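Gündoğdu Clothing Bank
Progress report to the Aslow Fund
May 2018

Summary

The grant paid for the move to the Flena Street unit, the first part of the sorting room fit-out, and part-time wages for one coordinator. The move is done. The fit-out is mostly done, with the shelving on the back wall still to go up. Spending is within the budget agreed with you, apart from the electrical work described below.

Premises

We got the keys later than planned and the old lease had to be extended by a month to cover the gap. The landlord at Flena Street agreed to repaint the front room at his own cost. The electrician found that the wiring to the rear sockets needed replacing before we could run the steam press and the dryer at the same time. Hüsnü Çetinkaya got three quotes and we took the middle one, as the cheapest could not start until summer. We moved money from the signage line to pay for it, as agreed by phone with Dilani Rathnayake in your office. The sign will be painted by hand for now.

Referrals

Families still come to us through schools, the health center and the Omau housing office. In this period we served 33 households, which is more than we expected during a move. Most asked for children's coats and shoes. School shoes in larger sizes remain the hardest thing to find, and we have started buying them new when a referral is urgent. Four referrals came in for newborn items and all of them were filled from stock.

The paper referral form has been cut from four pages to one. Schools had complained that it asked for the same details twice. Keegan McKinnon is the contact for anyone who still has the old version.

Sorting and repair

Donations are now checked on arrival for stains, broken zippers and missing buttons. Anything that can be mended goes to the repair table, which runs on Tuesday evenings. İlker Erdem leads it and has written a short guide to darning and replacing zippers. Items that cannot be mended go to the textile recycler, who collects every other week.

Knitwear takes the most time. It has to be washed cool, dried flat and checked for moth damage before it is stored, and the new unit does not yet have enough flat drying space. Until the racks arrive, some helpers are taking sweaters home to wash and dry.
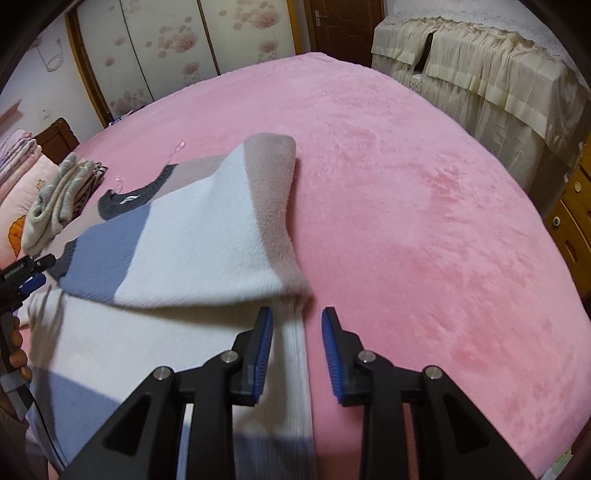
The racks were ordered in the spring and the supplier has given us a delivery date in the first week of next month. Winter stock will then be boxed by size and kept on the upper shelves until the fall.

Next period

Finish the back wall shelving.
Open on Saturdays, if we can fill the shifts.
Agree a collection day with the 7 schools that have asked for a donation bin.

The next claim will be sent with receipts for the electrical work and the racks. Questions about the accounts should go to Ertuğrul Gökçe.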